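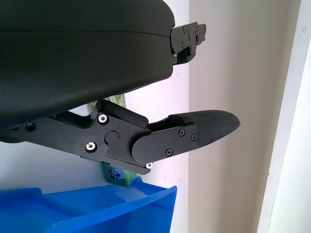
## Nights, part two

So I've made it to the end of my third month as a unit clerk on nights, and a few of you wrote after the last post to ask what I do up there all shift. Fair question! I asked it myself when I applied.

A unit clerk sits at the desk in the middle of the ward and keeps the paper and the phones moving. I don't touch patients. I don't give advice, even when someone's brother calls at 4 a.m. and really, really wants me to. I answer, I find the right nurse, I write down who called and when, and I put new charts together when somebody comes up from the ER. On a good night that's 3 admissions. On a bad one I lose track and my tea goes cold four times.

I came to this from a shoe store, by the way. No medical background at all. The course at Clondbridge ran 12 weeks, evenings only, and most of it was vocabulary and privacy rules. I made flash cards for the abbreviations and stuck them on the bathroom mirror (my roommate can now tell you what NPO means, whether you want her to or not).
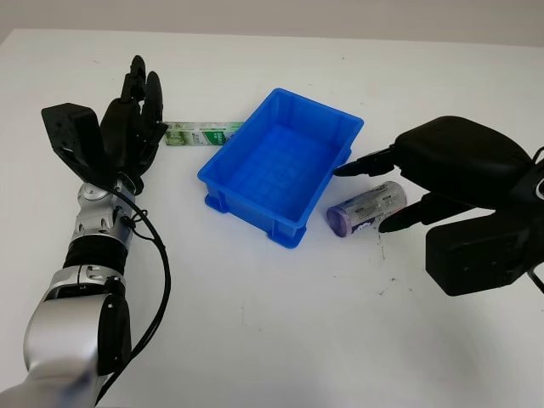
## What I wish I'd packed

My first week I brought a purse and a granola bar. Please don't do that. What's in my bag now:

- A real dinner, plus a second smaller thing for 3 a.m., when the cafeteria is shut and the vending machine has eaten your dollar
- Thick socks and a cardigan, the desk sits right under a vent
- Two pens I like and a couple I don't mind losing to residents
- Hand cream, the plain kind with no scent
- A little notebook for extension numbers

The notebook has saved me more than anything else. There's an official phone list, but it's four pages long and half the departments have moved. Pharmacy after midnight is 764, and I had to ask three people before I got that one. It's on my first page with a star next to it.
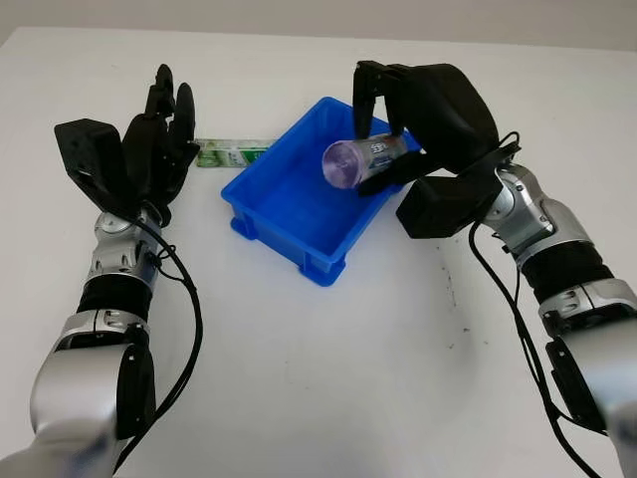 I also keep a page for how each doctor likes to be paged, because they all have opinions and you'll hear about it if you get it wrong. One wants the bed number first. One wants the callback number typed twice. I used to take it personally when they were short with me on the phone, and I'm getting better at that. They've been up as long as I have, usually longer.

Jeptoo Nyanda, the charge nurse on my rotation, taught me most of the useful stuff. She had me repeat every phone message back to the caller, even the dull ones, and I felt like a parrot for a week. Then I caught a wrong room number that way and stopped complaining. She also got me to stand up and walk the hallway every couple of hours, which I'd never have done on my own and which makes the last stretch before seven so much easier.

Sleep is still a mess. I've got blackout curtains, and I turn my phone off (off off, not silent), and I can get six hours if the neighbors' dog is in a good mood. My days off are harder. I try to stay up until 2 so I'm not starting over every time, and then I end up cleaning the oven at midnight and feeling very strange about it.
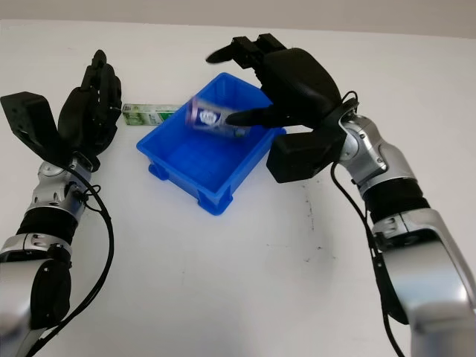

*Blue bin, white table.*

Next month I move to a different floor, orthopedics, with a new set of phone numbers to learn. I've already bought a second notebook. If you've clerked on ortho and have tips, leave them in the comments, and I'd love to hear what you all eat at 3 a.m. because I'm very tired of hummus.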